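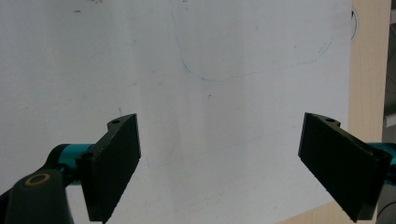
17 December 2024

I started writing letters again in October. The first one went to Evdokia Nikolaidis, who shared an apartment with me in Ustport and moved away before either of us had a cell phone. I had her mailing address from a wedding invitation and no email that worked, so a letter was the only way to reach her.

It took me three evenings. I type all day at work and my handwriting has gone bad. By the bottom of the first page my hand hurt and the lines were sloping down to the right. I copied the whole thing out again and the second copy was worse, so I mailed the first.

She wrote back eleven days later. Four pages, both sides. She told me about her mother's house, a knee operation, and a long dispute with the Kontogiannis bakery downstairs over a vent. None of it would have made it into a text message. I read it at the kitchen table and then again on the bus.

Since then I have written to my uncle, to two cousins, and to Myroslav Kuzmenko, my old shop teacher. Myroslav answered with a postcard that said "Good to hear from you. Write bigger." I now write bigger.

A few practical things, in case anyone wants to try it.

Paper matters more than the pen. I bought a pack of 200 sheets of plain white from the stationery store on Trerkach Street and it takes ink well enough. The thin stuff lets everything show through and you can only use one side.

I use a cheap blue ballpoint. I tried a fountain pen for a week and got ink on my cuffs.

I don't plan what I'm going to say, but I do keep the last letter next to me while I write, so that I answer what the person asked. My uncle asked me twice about the car before I noticed.

Stamps I buy by the roll. The post office closes early on Saturdays and I have been caught by that more than once.

Not everyone writes back. One cousin called me instead, and we talked for an hour, so I count that as an answer. The other one hasn't replied and I may send her a card in the new year.

Evdokia's latest came yesterday. She is thinking of visiting in the spring and wants to know if the ferry still runs on Sundays. I need to look that up before I write to her tonight.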